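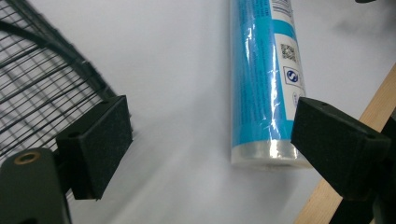 Workshop Tips: Showing a Robot How to Tidy a Table

By Sandamali Sultana
Posted Feb 14, 2025

Several of you wrote in after the January page on sorting drawers to ask about the other thing I do at my table, which is pick up groceries and shop odds and ends with a pair of hand-held grippers so that a robot arm can learn the same job. I'm always happy to talk about this! My household has heard everything I have to say on the subject, so you'll be getting the long version, with all the little habits I've fallen into. Take what suits your own table and leave the rest.

Start with the table, not the grippers

I know you want to grab the tools right away (so did I), but give the first half hour to the table. Clear everything that isn't part of the job. Pens, coffee, phones, the screwdriver you were sure you'd need. Wipe the surface down and let it dry. A plain mat in a pale color is kind to you here, as dark fingertips show up well against it and so do most packages. If your mat curls at the corners, lay it face down under some heavy books overnight.

Mark where the basket goes. I use small bits of painter's tape on the underside edge of the table, where I can feel them with a thumb. Then I move the basket a little on purpose between tries, a hand's width this way or that, so the arm doesn't learn one single spot and go on dropping things there when the basket has wandered off.

Pick things that are pleasant to grip

Cans and short rolls are a lovely place to begin. They stand up by themselves, they don't mind being squeezed a bit, and you'll find plenty in the pantry. Shrink-wrapped rolls are slicker than you'd think, so come in low and square and close slowly. Anything with a crinkly wrapper will throw back the light from a ceiling lamp, and a bright streak in the recording can hide the edge you were hoping to show. I turn the package a little or hang a piece of baking parchment a safe distance from the lamp, never on a hot bulb.

Save soft bags, eggs and anything with a loose lid for another month. I started with a bag of lentils once and I was still sweeping at supper time.

Keep the fingertip pads clean

Fuzzy or foamy pads collect lint, crumbs and, in my shop, sawdust. I go over mine with a strip of masking tape wrapped sticky side out around two fingers, before each sitting and again at lunch. Don't wet them unless the maker says you may. Check the screws at the same time. A pad that has worked itself a little crooked will still pick up a can, and you'll go on recording crooked pickups all afternoon, which I have done, and it is a sad thing to discover on your way to bed.

Move the way you'd pass a full cup

If you only keep one tip from this page, I'd like it to be this one. We're all so quick with our hands. We reach, grab, turn the wrist and let go while already looking at the next thing, and a robot arm can't follow along with any of that. Pretend you are handing somebody a very full cup of tea. Reach, and rest a moment beside the item. Close. Rest again. Lift straight up until it is well clear of the table, carry it over, lower it, and open the fingers only when you feel it touch down.

You needn't creep, though. Too slow is its own trouble, with lots of wobbling and a sore shoulder. Humming helps me. A slow waltz is just right, and I've been through every one I know.

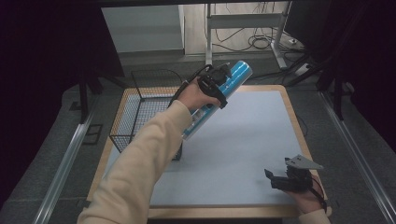 Decide what the other hand is for

With two grippers you'll be tempted to let the idle one drift around or rest on the edge of the table, and then each try has it somewhere different. Give it a home. Mine hovers low on its own side, fingers open, and stays there until it has a job. If you want both hands working, say one to steady the basket and one to drop the can in, settle that before you begin and do it the same way for the whole sitting. Change it tomorrow if you like.

Do mind the cables. Let them run back along your wrist with enough slack for a full reach, and try that reach once with nothing recording. A cable that snags halfway will tug your hand sideways, and you'll be teaching the tug along with everything else. Plain long sleeves are fine. Dangly bracelets are a nuisance.

Let the item lean

Beginners fuss over keeping a can perfectly upright. Real groceries get tipped on the way to the basket, and it's good for the arm to learn that a can at a slant is still a can. I do a share of my tries with a tilt in them, some with the item standing at the start and some with it lying on its side. Lying-down cans roll, so set them on the mat and take your hand away gently.

Write it down as you go

I keep a kitchen notebook next to me, the kind with a pencil loop. My last page for the basket job says:

66 tries recorded
41 kept
7 to look at again
2 grippers, both checked before starting
Moved basket after lunch

The rest I threw out without a pang. A fumble you recovered from nicely can be worth keeping, so put those in the "look again" column until you've had some rest. The Javodance program I use for looking over recordings lets me type a short note on each one, and I copy mine from the notebook the same evening while I can still read my writing.

If you drive the arm from a distance

A few readers steer their arm with a controller instead of working at the table by hand. Nearly everything above still holds. Sit where you can see the table directly for your first week, keep the stop button under your free hand, and have everyone, pets included, stay out of reach while the arm has power. Set the speed lower than you think you need. Our neighbors at the Issa workshop put a strip of tape on their floor to show how far the arm can stretch, and I've copied that at home.

When to stop for the day

Stop when your grip gets tight. You'll notice it in your forearm first, and then the pickups get jerky and you start bumping the basket. I do short sittings with a stretch and a glass of water between them. Put the grippers back on their hook or in their box with the fingers open, coil the cables in big loose loops, and leave the mat down for next time if you have the room.

Next month I'll be writing about folded dish towels, so if you've had any luck with those, please do send me your notes!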